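How long does leftover paint keep in the garage?
Posted in Home & Yard, Luston community help 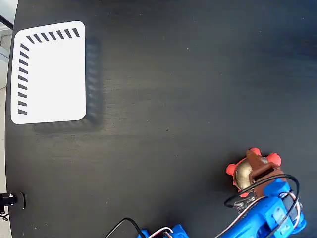 How long can I keep a half-used can of latex wall paint before it goes bad? I have 6 cans left by the previous owner, who apparently painted every room a slightly different tan and then fled the state. The labels say Wurdale and nothing useful.

Oduor Kombo, 3,176 points
A sealed can of latex is usually good for several years, provided it never froze. Unheated garages are where paint goes to die. Open one up and stir it for a few minutes. Skin on top can be lifted off and thrown out. If what's underneath blends smooth, brush a bit on cardboard and look at it once it dries. Lumps like cottage cheese mean it froze, and no amount of stirring or optimism will fix that. A sour smell means bacteria got in, and you don't want that on a bedroom wall. Trust me, I had a hallway.
For the keepers, wipe the rim, lay plastic wrap over the opening and tap the lid down with a rubber mallet. Write the room on the lid. The previous owner sure didn't.

Nedix216
mine was fine after a long time, just strain it thru old pantyhose

Pálfi
Check your county's rules before tossing any. Ours takes dried-out latex in the regular trash with the lid off, so I mix in cat litter and leave it till it's solid. Oil-based goes to the hazardous waste drop-off, up to 40 pounds a visit, and in May the line is long enough to watch paint dry in.

2 people found this helpful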